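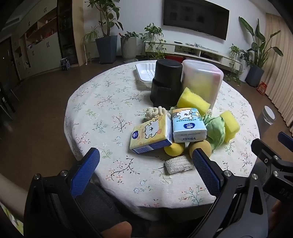
Chapter 7
Showing the Work: Visits, Demos and Open Days

Before you start. Read section 6.4 again if you skipped it. Most people skip it. You will need the bit on task lists.

7.1 A visit in May

Leen Farah had two hours to get ready. The group from Vukatus was coming in the afternoon, not the morning, then it was the morning after all. So: chairs, coffee, table cleared, table filled again. She ran the home-tasks program at Grasinik, a small outfit working on tidying and sorting, and she'd done plenty of talks. Talks are easy. A demo is a talk where the props can embarrass you.

The plan was one task. Sort a pile of household things into groups, by hand-held gripper first, so the visitors could see what the fingers do when a person is doing the thinking. Cleaning things one side, the rest the other. Sponges, a scrubber pad, tissues, foam balls, a rope toy. Ordinary stuff. Stuff everybody in the room had squeezed at some point.

That last part matters more than it looks. Show a visitor a machined block and they'll nod politely. Show them a sponge and they have opinions. They know how it should give. They know when the grip is too hard, and they'll tell you.

What the visitors asked, from Farah's notes, more or less as written:

Why soft things? (long answer, went over time)
Does it know which pack is which or do you?
What if the cloth is under something
Could my mum use it
Cost. Again cost. Said I'd come back to it, didnt.

Nobody asked about the software until the very end. Keep that in mind when you get to the exercises. Students plan a demo around the part that took them longest to build. The audience looks at the fingers.

7.2 What a demonstration is for

Three kinds of event get mixed up all the time, so sort them out early.

A visit is for a few people who already have a reason to come. They can stand close. They interrupt. Let them.

A demonstration has a claim in it. You are saying: this can do that. Write the claim down in one sentence before you pick a single object. If you can't, it's a visit.

An open day is for whoever walks in. Kids, neighbours, someone's uncle. Short runs, repeated. Nothing that takes ten minutes to set back up. Seung-woo Min ran one at Caputo with 453 people through the door and says the reset was the whole job. Pick up, put back, pick up, put back. His advice was to practise the reset more than the run, and to have a second person doing it so you can keep talking.

More on crowd size in 7.5.

7.3 Choosing the objects

Some rules of thumb. Argue with them if you like.

Mix the shapes. A ball, a flat thing, something floppy, something stiff.

Have more than one of something. Two sponges lets you ask whether the second grasp goes like the first.

Let things touch. Objects spaced out neatly make a tidy table and a dull demo. Real piles lean on each other, and the awkward grasps are in the leaning.

Use a real room if you can get one. Farah prefers a living room to a lab bench, and the program at Vinia has moved the same way. The colour of the tablecloth, the pattern on it, the light from the side, all of it comes along for free.

Have a spare of anything that can tear. Tissue packs especially.

And say out loud who is doing what. If a person is holding the gripper, say so at the start and again in the middle, as people arrive late. A visitor who goes home thinking the machine did it alone has been misled, even if you never said it.

Key terms for this chapter: claim, reset, run, hand-held gripper, clutter, spare set.

Warm-up, to be done in pairs before 7.4

Pick 12 things from your own kitchen. Group them two differnt ways. Write one sentence of claim for each grouping. Swap with your partner and try to break theirs, then go on to the planning sheet at the back of the chapter.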